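Support > Tickets > Printing > Closed

Ticket 1207: Label printer drops off the network after sleep
Print this page | E-mail this page

Opened: 2020-03-30
Product: Dasska print server, used with Flunent order software
Status: closed

Problem
The label printer works in the morning. Once it has been idle for a while, jobs from Flunent sit in the queue marked "waiting" and never print. Turning the printer off and on clears it until the next sleep. Two other printers on the same Dasska server are fine.

Steps tried
Reinstalled the driver on the packing desk PC. No change.
Replaced the network cable and moved to port 4 on the switch. No change.
Sent a test page from the server itself while the printer was asleep. It failed too, so the PC and Flunent were ruled out.

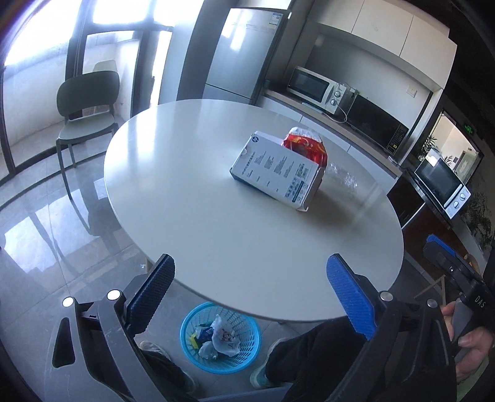

HP box on the round table, barcode label toward the right.

Checked the address next. The printer was set to get one automatically, and after waking it came back with a different address – the server was still sending to the old one. The router log showed five changes in a week.

Fix
Reserved a fixed address for the printer on the router, then deleted the old port on the Dasska server and added a new one. Cleared the stuck jobs and restarted the print service. Left the printer idle over lunch and sent two labels from Flunent. Both printed.

Sleep mode was left on. If the router is replaced, the reservation has to be entered again.

Contact support | Copyright Kuto | Back to top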